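Keeping Sheets Nice: Laundry Day Habits From the Heltdale House

Household Tips, updated 2025-03-14
by Stela Barbu

My mother changed the beds every single week, rain or shine, and I grew up believing that everyone's sheets smelled of the line and cracked a little when you unfolded them. Then I moved into my own place, with no line and a dryer in a closet, and found out how fast a good set of sheets can go limp and gray and start to pill. It took me years (and a lot of wasted money!) to get back to something like what she had, so I've put together the habits that stuck.

Washing

Sheets like room. If you can't push your hand down the side of the load once everything is in, take something out. A fitted sheet will swallow pillowcases, socks and anything else small enough to roll up into a corner, and the middle of that bundle comes out hardly rinsed. I wash one bed at a time now, and I button the duvet cover shut before it goes in so it can't play the same trick.

Warm water is plenty for most weeks. I save hot for when someone has been sick, or for the pillowcases if there's been a lot of face cream going around. Go easy on the detergent, too. I used to fill the cap to the top line and couldn't understand why my cotton felt like cardboard, and cutting it to half the cap did more than any softener I ever bought. If your sheets already feel stiff, run them through once with no detergent at all and a half cup of white vinegar in the rinse. Never put vinegar in with bleach, please, not even a splash, as the fumes are dangerous.

Keep towels out of it. They shed all over everything, they're heavy, and they take twice as long to dry.

Drying and wrinkles

Stop the dryer halfway through and shake everything out. I know, it's a nuisance, but you'll find the sheet has wound itself into a rope with a damp knot in the center, and no amount of extra time will fix that. Take the sheets out while the hems still feel the least bit cool and put them straight on the bed. Smooth them with the flat of your hand from the middle toward the sides, and leave the covers folded back for an hour so the last of the damp can get away.

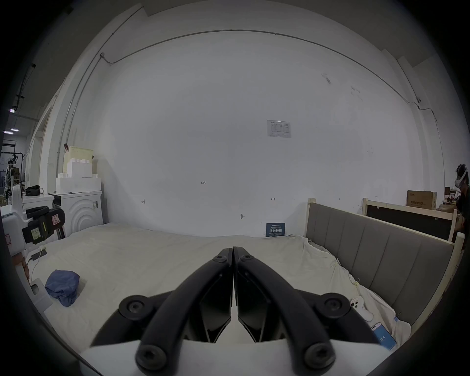
Marina Tsolakis: I do the same but I mist the top sheet with plain water from a spray bottle once it's on, then pull it tight at the corners and walk away. By lunchtime it looks ironed. I haven't touched the iron for bedding in 7 years and my mother-in-law has never noticed!

I tried Marina's way the week she sent it in, and I'm a convert, at least for cotton. On linen I wouldn't bother, because linen is going to do what it likes.

Folding on the bed

If you've been fighting with laundry on the kitchen table or, heaven help you, the couch, do try the bed. It's the biggest flat surface in most homes, it's at a kinder height for your back than the floor, and you can't go to sleep until the job is done. I make the bed first with the bottom sheet only, then do the folding on top of that. Dark things go on last, or over an old towel if they're new and you aren't sure of the dye. Give navy and black cottons a couple of washes by themselves before you trust them anywhere near pale bedding.

For the fitted sheet, tuck your hands into two corners, flip one over the other, then gather up the remaining two the same way. Lay it down, fold the elastic edge in until you've got a rough rectangle, and keep going in thirds. It won't look like the store's. Mine never does, and it still fits on the shelf. 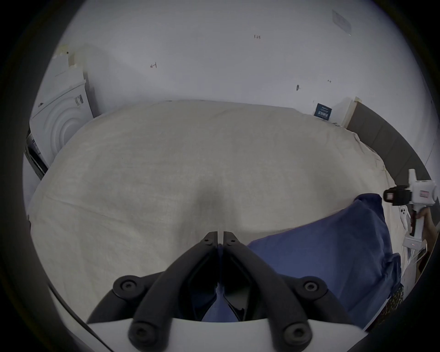

Beige sheet on, dark blue cloth laid over it.

Storing

Slip each folded set inside one of its own pillowcases, and you'll never hunt for a matching one again. I keep three sets per bed, and the one just washed goes to the bottom of the pile so they all wear evenly. Make sure everything is bone dry before it goes in the closet. A bar of plain soap, still in its paper, tucked at the back of the shelf keeps things fresh for months.

Next time: pillows, and how to tell when one has had its day.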